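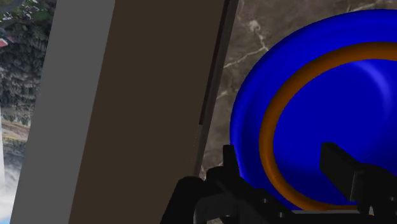 Section 4: Setting up your first batch

Welcome to the fun part! By now your Goltcombe yogurt maker is unpacked, the jars are washed and the lid sits flat. This section takes you from cold milk to your first set of jars. Read it all the way through once before you start, as some steps need to follow each other fairly quickly.

4.1 What you need

2000 ml whole milk
300 g plain yogurt with live cultures, or one sachet of Gundavum starter
A heavy pot
The probe thermometer from the accessory bag
A whisk and a ladle

Whole milk gives the thickest result and is the best choice for a first batch. You can move on to lower-fat milk once you know how the machine behaves in your kitchen (it will be a little thinner, and still delicious).

4.2 Heating the milk

1. Pour the milk into the pot and set it over medium heat.
2. Clip the probe to the side. The tip should hang in the milk without touching the bottom.
3. Stir every few minutes until the display reads 185°F.
4. Take the pot off the heat and let it stand until the display drops to 110°F.

CAUTION: Milk boils over very quickly at the end. Stay at the stove.

Note: If you are in a hurry, stand the pot in a sink of cold water and keep stirring. Check the display often - it falls faster than you expect.

4.3 Adding the starter

1. Put the starter in a small bowl and stir in one ladle of the warm milk.
2. Whisk until smooth.
3. Pour the mixture back into the pot and stir gently.

Do not add starter to milk above 115°F. The cultures will die and the batch will stay liquid.

4.4 Filling and starting

1. Place the base on a level surface, away from drafts and direct sun.
2. Ladle the milk into the jars, stopping at the line.
3. Set the jars in the base with their own lids off.
4. Put the large cover on.
5. Press MODE until YOGURT shows, then set the time with the plus and minus keys. Eight hours is mild. 14 hours is wonderfully tangy.
6. Press START. The light turns green.
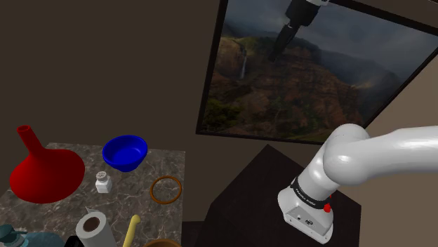

Once the light is green, leave the base where it is. Moving or bumping the jars while the yogurt is setting breaks it up and leaves you with pools of whey. Lifting the cover to peek lets the warmth out, so try to resist!

A little water on the inside of the cover is normal. Wipe it off when the program ends.

4.5 Chilling

1. When the beeper sounds, unplug the base and lift the cover straight up.
2. Screw the lids on the jars.
3. Refrigerate for at least four hours before eating.

The yogurt keeps firming up as it chills, so don't judge it warm. Before you serve any, set one jar aside as starter for the next batch. Use it within a week.

4.6 If something isn't right

Still runny: Run the program for two more hours, then chill. If that changes nothing, the starter was probably too old.

Grainy: The milk was heated too fast. Use a lower burner next time.

Display shows E2: The base is too hot. Unplug it, wait until it is cool to the touch and start again.

Display shows 51 and does not change: The probe plug is loose. Push it in until it clicks.

4.7 Flavors

Stir in honey, jam or fruit after chilling. Our tester Brahim Fawzy swears by chopped dates and a pinch of cardamom, and the Hồ coffee yogurt in the recipe booklet is fantastic over ice in August.

Jars and lids from the older Huson model fit this base as well - use the low rack with them.

Guide revised 27 March 2019. Continue to Section 5: Cleaning and storage.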